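El Drorkimeo se mete en semifinales y deja a Otdale sin uñas

18 de enero de 2020

El equipo femenino de balonmano del colegio Drorkimeo jugará las semifinales regionales en marzo, después de ganar en casa al Kaewmanee por 4 goles en un partido que al descanso parecía perdido y que a falta de diez minutos seguía pareciéndolo. La grada, con aforo para 200 personas y ocupada por bastantes más, pasó la primera parte discutiendo sobre el aparcamiento y la segunda asegurando que siempre había confiado.

El arranque no invitaba al optimismo. Las visitantes encontraron un pasillo por el extremo izquierdo y lo recorrieron con la tranquilidad de quien baja a por el pan. Dos exclusiones seguidas y un penalti al poste completaron un cuarto de hora que el cuerpo técnico local definió luego como «de tanteo».

Tras el descanso, el Drorkimeo adelantó la defensa, la portería empezó a parar cosas y el marcador, que es un aparato de los años noventa y se apaga cuando quiere, se apagó justo con el empate. Durante tres ataques hubo en el pabellón tantos resultados como espectadores. La mesa arbitral tenía el bueno.
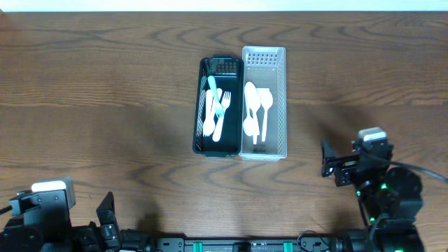

Con la luz repuesta, las locales firmaron un parcial de cinco a uno y el Kaewmanee pidió un tiempo muerto que sirvió sobre todo para beber agua.

La semifinal se disputará a partido único en la cancha del Grolo, a 400 kilómetros de Otdale, distancia que la federación regional considera «intermedia». El club ha contratado un autocar de 60 plazas. Las inscripciones se recogen en la secretaría del colegio, en horario de mañana, y los menores deben llevar la autorización firmada. La del año pasado no vale, por mucho que la firma sea la misma.

El equipo masculino, por su parte, también jugó.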